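Thursday, late

Second training night for the phone line and my ear is still warm from the headset. We're on the fourth floor of the Laaksonen building, the one with the elevator that stops a little short of where it should, so you step up into the hallway like you're getting out of a pool. I was early and then spent ten minutes in the wrong room with a group learning to do their own taxes. They were very nice about it. I nearly stayed!

The line is for older people who are being leaned on by someone close to them, mostly over money. I'd pictured scam calls and fake lottery wins (and there is some of that), but tonight was all about family. A grandson who "borrows" the bank card and brings it back with the balance gone. A daughter who moved in to help and now opens all the mail. The trainer played us a made-up call, an actress doing an 80-ish woman who kept saying he's a good boy, really, and I wanted to jump in and tell her to change the locks. You can't do that. She'd hang up and we'd never hear from her again.

What you do is ask who else she talks to in a week. I wrote that down and underlined it twice. Then you ask whether she can talk freely right now, and if she can't, whether there's a better time. We have a little script for when somebody else picks up the extension — you say you're calling about a library book. I did mine in such a guilty voice that my practice partner laughed and set me off too, and we had to start over.

My practice call was bad, by the way. I talked too much. I left 2 silences in the whole thing and both of them were me looking for my place on the sheet. The notes I got back said "warm" and also "let her finish," and I've been chewing on the second one ever since.
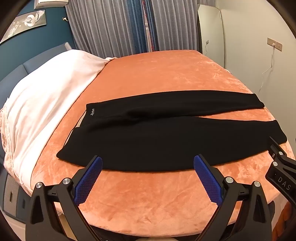
Black pants on the orange blanket.

Took the long way home through Oltcombe so I could stop at Ginda for soup, and they were out of the lentil, so I had the tomato, and it was fine. Sat by the window going over the handout on power of attorney. I had no idea a person could cancel one. I had it in my head that once you signed, that was that, like a tattoo. As long as she still understands what she's doing she can take it back in writing, at least the way they explained it to us, and we're supposed to send people to the legal clinic for the details and keep our own opinions out of it.

I keep thinking about my aunt. She always had a neighbor who "did her banking," and none of us asked one question about it because he also shoveled the walk. Maybe it was all fine. I'd like to think so. But I was in and out of that house every weekend the year I was 19 and I couldn't tell you now whether she ever had a bill in her own hand.

Anyway. There are 18 of us in the group and they expect to lose a few before June. I don't want to be one of them. The call log runs on something called Marodus, a program that looks older than I am and beeps if you leave a box blank, and we get logins next week. I also have to pick a phone name, because we don't use our real ones. Everything I try out sounds like a soap opera nurse.

Should sleep. Have to remember to buy a decent pen, bring a sweater (that room is freezing), and read chapter 4 before the next session, the part on what to say when they ask you to promise you won't tell anyone.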